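Sandero object kits, Stadodton: progress report to Campos
February

Hello again, and thanks for being so patient about this one. I know it was meant to land before the end of last month, but the delivery of tubs from Goltosport was split over two trips and I didn't want to write to you with half the story.

Where we're up to

The short version is that we have 12 kits put together and on the shelf, out of the 21 we promised you. That's a bit behind the plan in the application, which had us at more than half by Christmas, but the slow bit was always going to be choosing the objects and I think that's behind us now. (I've stopped changing my mind about cups, for one thing!)

For anyone at your end who is new to the file: each kit is a tub of ordinary things from around the house, plus a few blocks and boxes, that groups can borrow for sorting, stacking, pouring and putting-away activities. They need to be nice to handle, easy to tell apart and cheap to replace when they go missing.

The first mix is the one I'm happiest with. It goes heavy on red, with the drawer box, the cup and the flat plate, and then there's a grey bowl with a pouring lip and the metal pot with the wire handle to break things up. The little drawer box has been the hit of the lot so far. It has a round wooden knob and a felt front, and people go straight for it. I've also put in the small white cubes with a coloured dot on them, one red and one green, which live on their wooden board, and the speckled block with the green circle. The dots give you an easy matching game without having to print a single card.

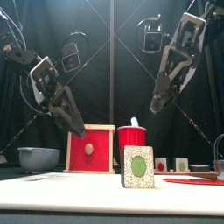 What we've changed since the last report

Quite a lot, really. You'll remember that the first list was nearly all kitchen things, and the feedback from the borrowing groups was that it felt like doing the washing up. Fair enough! So the second mix leans on softer colours and a bit more fiddling. There's a wooden box with a slot in the top for posting things, a pink cup with a white rim that's handy for standing something long and thin in, and a shallow see-through tray for the small bits that used to roll around the bottom of the tub and drive me mad.

I've also started laying a big sheet of plain white paper in the middle of the table and putting one object at a time on it. It's such a simple thing, but it gives everybody a place to look, and you can draw around an object if the group is up for that. A cable makes a good one for the paper, as there are so many ways to loop it and no right way to finish. The rest of the mix waits in a row along the far side until it's wanted.

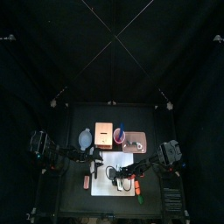
I'd like to add a sheet to every kit from now on, folded flat under the lid. Paper is cheap and we've got plenty, so there's no extra cost to you there.

The other change is the packing order. We used to pile everything in and hope. Now the heavy things go in first, cups nest where they can, and anything smaller than an egg goes into a zip bag with the kit number on it. Packing a tub takes 10 minutes, and checking one back in is quicker than that if the borrower has kept to the list.

Money

We've spent roughly 600 dollars of the equipment line since my last report, mostly on tubs, lids and a second lot of wooden boxes. The Goltosport tubs cost more than I'd allowed for, but the lids lock properly and they stack, and I'd sooner pay for that once. The printing line hasn't been touched yet. I may ask to move part of it across to replacements, as cups and small blocks are what we go through most. I'll put that in a separate email so it doesn't get lost in here.

What's next

The remaining kits will be split between the two mixes, with a couple left loose so groups can tell us what they'd swap. I still need to write the care card (which things can go in hot water, which things need a wipe only) and to find a better home for the big pots, which take up far too much of a shelf.

If somebody from Campos would like to come out to Stadodton and have a play with a kit, mornings are best, any time after half past nine. Let me know beforehand and I'll keep one of each mix off the loans list for you.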